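Automating the Small-Item Sort at Breven: Effects on Operator Work
Project report, Work Systems Design, group 4
Authors: Tahsin Sivakumar, Dewanti Ngau, Oona Kiiskinen
Supervisor: Retno Menon
Submitted August 4, 2025

1. Background

Breven is a commercial laundry that handles bedding and clothing for day nurseries and two children's wards. Small textile items leave the dryers mixed together and are sorted by hand into baskets before folding. The company plans to move part of this work to a two-arm robot cell named Wulevero. The cell is to be taught from recordings made by the sorting operators themselves, using hand-held grippers of the same type as those on the arms.

Our task was to describe what this change does to the operators' work. The cell's technical performance was outside our scope and is covered by group 2.

2. Method

We observed the recording station during June and interviewed four operators and the shift lead, Teguh Kwok. Interviews followed a fixed guide and lasted up to 70 minutes. We also read the job descriptions in force before and after the station was set up. The site had 24 employees at the time, six of whom had been trained in recording.

3. The recording task

The operator stands at a table with a white board as the work surface and a basket to the left. One item is placed on the board, taken up with the grippers and moved to the basket. The item is then returned and the cycle repeats from a new starting position. The target is 200 accepted cycles per shift.

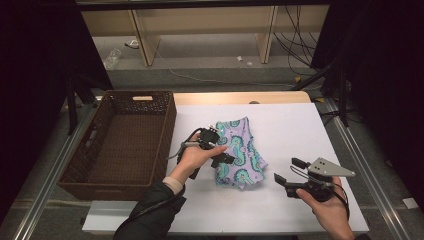 Figure 1. Recording station with basket, printed fabric item and a gripper in each hand.

Both hands are occupied for the full cycle. Operators cannot smooth an item with a palm or check a seam with a thumb, and all four named this as the largest difference from ordinary sorting. Cables run from the grippers back past the hands. Two operators said they had changed how they stand so that the cable on the right side stays clear of the table edge. The work instruction does not mention cable position.

Pace is also different. In ordinary sorting, a skilled operator clears several items in one sweep. In recording, a cycle done too quickly is rejected in review. Operators described the first week as slow and tiring, mainly in the forearms. Rotation was later set at two hours, after which the operator goes back to the manual line.

4. Skill and judgment

Sorting skill at Breven is mostly unwritten. Operators recognize an item by its weight, hem and print, often before it is fully out of the pile. The category list used for the cell has far fewer entries than the distinctions operators make in practice, and in interviews they regularly corrected it. One example was the difference between a pillowcase and a bag liner of the same cloth, which an experienced sorter identifies by the stitching at the opening.

Patterned children's fabric came up in every interview. Operators rely on the print for orientation and can tell from part of a figure which way the item is lying. Bunching makes this harder. On the seahorse fabric used at the station, a fold between the gripper fingers can leave one animal upside down beside another whose snout points to the right, so the print alone gives no single direction for "up". Kwok said that new staff make errors on such items for the same reason, and that they learn to look for the hem instead.
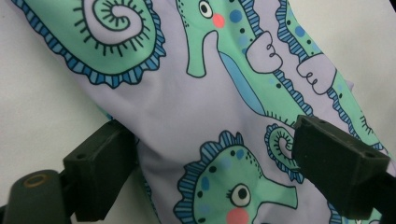
Ownership of this knowledge was the most disputed point in the interviews. Three operators considered recording to be a form of training others, and compared it with the supplement paid for instructing new staff. Management classes it as normal production. The job description was updated with one line – "operates data station as assigned" – and the pay grade was left unchanged. Views on the equipment were calmer. When the fabric is pressed between the two dark finger blocks it gathers into soft folds, and operators said that learning how much cloth to take in one grip was a skill in itself, with no counterpart in the old job. They wanted it listed as such.

5. Discussion

The cell does not remove sorting work at its present stage. It adds a second task with different physical and mental demands and spreads it over a small group. Operators who do not record reported more lifting, as they cover the line during recording shifts. This was not foreseen in the project plan drawn up by the integrator, Trovach.

The sample is small and all interviews took place at one site. Operators were also aware that the shift lead was being interviewed, which may have made some answers more careful.

6. Recommendations

Cable routing and standing position should be added to the work instruction. Rejected cycles should be shown to the operator with the reason for rejection; at present only the total is given. The category list should be revised together with at least two sorters before the next recording period. Recording should be described in the job description as a separate task, and the question of a supplement should be settled before more staff are trained.

The interview guide is in Appendix A and the observation form in Appendix B.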